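The white cushion, finally 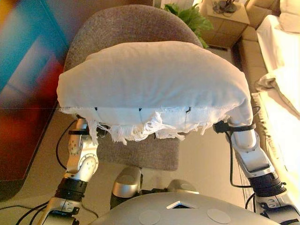 3 min read

Right, quick one because I've got a train at twenty past and haven't packed.

The cushion. Some of you have asked about it since I moaned about it in April, so, an update. It's an off-white puffy thing, soft, goes a lovely warm colour when the light's on it. Frayed band of thinner cloth along the bottom edge with threads hanging down. Three little dark stitches along the front of that band. I love it and it has been a pain from day one.

Came from Orkorlow, the shop by the canal that does end-of-line bits. Paid more than I meant to. Was after something for my back, for the grey office chair, which is fine for an hour and then isn't. Tall rounded back, upholstered all over, comfy enough in the shop. By four o'clock I'm sitting like a prawn.

So the fringe. I thought it was a feature. Raffaele says it's a hem somebody forgot to finish. We've had this conversation maybe 4 times now and I'm not having it again. Raffaele Monti, for newer readers, is my neighbour and does upholstery, propper upholstery, so he's probably right, but he also has a brown sofa.

Things I have looked at doing:

Trimming it. Got the scissors out, lost my nerve. Once you cut one thread you're cutting all of them and then it's a stubby fringe, which is worse.

Hemming it by hand. Started on a scrap first, same sort of loose cloth, and it pulled apart every time I put any tension on. You'd need to turn it over twice and there isn't the depth.

Binding tape. Kerkomis do a cotton one in off-white, 310 for the code if you're ordering from the paper catalogue like me. Ordered it. Sent me navy. Sent it back. Still waiting.

Leaving it alone. Current winner.

The dark stitches I did think about unpicking. White thread would vanish, surely. But they look like they belong now and my unpicker is in a box somewhere from the move. So they stay.

Washing, since someone asked in the comments. No idea what the filling is, the label went missing early on, so I'm too scared to put it in the machine. Cool water and a bit of soap on a cloth, just the top, then flat on a towel. Not the fringe. Never rub the fringe. Plump it from the sides and give it a good squeeze in, don't thump the middle or you get a dent that takes all day to come out.

And does it go on the chair? Sort of. Too fat for the small of my back, I end up perched on the front of the seat. Behind the shoulders it slides down. I've been wondering about ties round the back but that means sewing into the good fabric and see above re nerve. Might just end up as a cushion for the floor. It's all smooth beige in there, looks a bit bare, and with the big blurry teal and orange one on the left there's plenty of colour to go with plain white.

If anyone's had luck with ties on something this puffy tell me how. And if you've ordered tape from Kerkomis and got the colour you asked for, tell me that aswell.

Friday's post will be the curtains. Need to find my other shoe.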